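Vaswood Residence Services
Facilities Help Desk -- Ticket Record
Subject: Intermittent loss of hot water and low flow, upper floor units
Building: Flurkberg House
Equipment: Grorkard tankless water heater, recirculating, with Dafis mixing valve
Priority: Normal, raised to High on second report
Status: Resolved, under observation
Opened: 12th April

Summary of report

The resident of Unit 15 reported that the shower delivers hot water for a short period and then turns lukewarm. The resident stated that the kitchen tap in the same unit is slow to warm in the morning and that the pressure on the hot side is lower than on the cold side. A second report with the same complaint was received from the unit directly above. Units on the ground floor were contacted by telephone and reported no change in service.

The help desk asked both residents to leave their hot taps closed overnight and to note whether the first draw of the morning was warm. Both replied that it was not. The ticket was then passed to the mechanical team.

Entry 1 -- Initial review

The service history for the heater was checked before the visit. The last descaling was recorded in July. No fault had been entered since that time, and the filter change listed on the same work order had been left without initials. It could not be determined from the record whether the filter was changed.

Residents are reminded that the temperature at the tap is limited by the mixing valve and cannot be raised from inside the unit. Requests to raise the limit must be made in writing and are reviewed separately from repair tickets.

Entry 2 -- Plant room inspection

The heater was found running with no error code on the display. The outlet set point was 112 degrees, which is below the value listed on the commissioning sheet. The set point was not changed at this stage, as doing so would have hidden the effect of any other fault.

The recirculation pump was warm to the touch and was making a light ticking sound. The return line was cool past the second elbow. This indicated that water was not moving through the full loop, although the pump was receiving power. The isolation valves on either side of the pump were open.

The inlet filter was removed and inspected. It held a moderate amount of sand-colored sediment. It was rinsed, inspected again, and replaced with a new filter from stock.

Entry 3 -- Unit access

Access to Unit 15 was arranged with the resident at 24 hours' notice, in line with the occupancy agreement. Shoe covers were worn. The shower head and the aerator on the kitchen tap were removed. The aerator was partly blocked with the same sediment found in the plant room. The shower head was clear.

With the aerator off, flow on the hot side of the kitchen tap improved but did not match the cold side. The shut-off valve under the sink was found to be partly closed and was opened fully. The resident was not aware of any earlier work on this valve.

The floor in the main room was checked for signs of a leak from the supply pipe that runs beneath it. A moisture meter was used along the wall and at the doorway. All readings were within the normal range, and no boards were lifted. 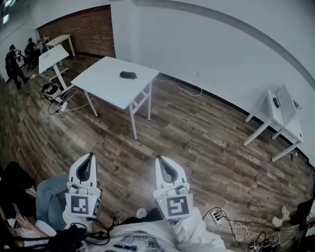
Entry 4 -- Recirculation pump

The pump was isolated and opened. Scale had built up on the impeller, and the check valve on the discharge side was stuck in a nearly closed position. The impeller was cleaned. The check valve could not be freed without damage and was replaced with a part of the same size.

The loop was refilled and air was bled at the high point on the upper floor. This step took longer than planned -- the bleed valve had been painted over and had to be cleared before it would turn. A new valve cap has been ordered.

After the pump was restarted, the return line became warm along its full length. The ticking sound was no longer present.

Entry 5 -- Mixing valve and set point

The Dafis mixing valve was tested at the nearest tap. The outlet temperature stayed steady while a second tap was opened and closed, and no adjustment was made to the valve.

The heater set point was then restored to the value on the commissioning sheet. The reason for the lower setting is not recorded. The control panel has been locked with the building code, and any future change must be entered in the plant room log at the time it is made.

Entry 6 -- Follow-up with residents

Both residents were contacted after the work was completed. The resident of Unit 15 reported steady hot water in the shower and a faster warm-up at the kitchen tap. The resident above reported the same for the shower but stated that the bathroom sink remained slow. The aerator on that sink was cleaned on a return visit of 15 minutes, and the flow was restored.

Cause

Service was reduced by a stuck check valve and a scaled impeller, which together prevented hot water from reaching the upper floor loop. The low set point, the blocked aerators and the partly closed shut-off valve added to the problem.

Actions still open

Descale the heater. The work order has been issued and residents will be told of the water shut-off in advance.
Take a water hardness sample at the building inlet and send it to the outside laboratory.
Fit the new cap to the bleed valve on the upper floor.
Inspect the same model of check valve at the other two Vaswood buildings -- these were installed under the same contract.
Correct the July work order to show that the filter change was not confirmed.

This ticket will remain under observation until the descaling is complete. Residents who notice a return of the fault should reply to the ticket confirmation and should not open a new request.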